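Play kitchens in a lending collection
Speaker notes, Zurkasura toy library meet-up, afternoon session, 25 minutes

Slide 1. Title
Say hello. Ask who already lends kitchen sets. Wait for hands.

Slide 2. Where we started
Naltberg branch opened with puzzles and ride-on toys. Parents kept asking for pretend food. First kitchen set went out in April and came back missing its lid and both spoons. We lent it again anyway, and the next family didn't mention it.
We now have 18 kitchen sets. They are the most borrowed thing we own after the train track.

Slide 3. What goes in a set
Keep it small. One pot, one thing to stand it on, one knife, a few foods, one carton or box to pour from. Children of three or four will cook the same egg all afternoon.
Our early sets had too many pieces. Check-in took longer than the family's whole visit. When we cut them down, loans went up and the missing-parts list got shorter.
Don't read the whole list aloud, it's on the handout.

Slide 4. Size and scale
Pot has to sit on the burner without sliding off. Sounds obvious. We bought pots from Dreltaser and stoves from somewhere else and half of them didn't match. Take the stove with you when you shop.
Handles: check that a small hand fits around them.

Slide 5. Food that opens
Eggs that crack, fruit that splits, anything in two halves. These get played with most and lost most. Store the halves together in a mesh bag with the set number on the tag.
Mention the Lagos group here. They mark the inside of every half with the set number in paint pen. We copied it.

Slide 6. Cleaning
Hard plastic: warm soapy water, rinse, air dry on a rack.
Wood: damp cloth only.
Card cartons: wipe if you can, replace when they go soft. We save our own milk and juice cartons and tape the tops shut.
Pots: check under the rim, crumbs collect there.

Slide 7. Numbers
3,000 loans last year across the whole collection. 1,000 of those were kitchen sets or single kitchen items. Pause, somebody will want to write it down.

Slide 8. Questions
Leave the last slide up: pot on its base, red knife, cracked orange egg. If there are no questions, ask what people do about lost halves. 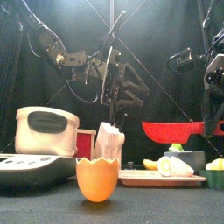 Brendan Breathnach: We gave up on mesh bags because the drawstrings knotted. Lidded tubs work better for the eggs, and you can see what's missing before the family has left the desk. Do you charge for lost halves, or just write them off?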